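Workshop notebook -- Jun 26, 2021 -- the Kubíček parlour organ
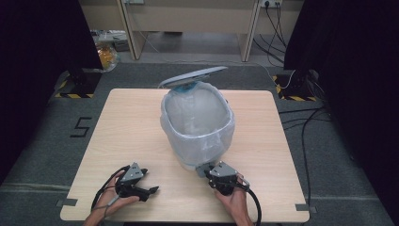 Small bin on the square table, lid up, white bag folded over the rim.

Pulled the reed cells on the Kubíček today and got further than I'd hoped! Of the 71 reeds I've cleaned so far, 12 still speak slowly, nearly all in the bass, and I reckon it's old felt dust packed in under the tongues (the grey fluffy stuff, gets everywhere). Brushed them from the heel outward -- never sideways, I learned that on the Reltis melodeon and I'm still cranky about it.

Middle A is sitting a fair bit flat. Leaving it alone until the bellows are re-covered, no sense tuning against a leak. Skirnum quoted $1,299 for the rubber cloth, which made me cough, so I'll try Zendside first.

There was sheet music stuffed behind the knee swell too, a parlour waltz with the cover gone and somebody's fingering pencilled all through it in a lovely colour of violet. Flattening it under the big dictionary.

Next: pallet springs, then the treble coupler. Owner wants it playing by August.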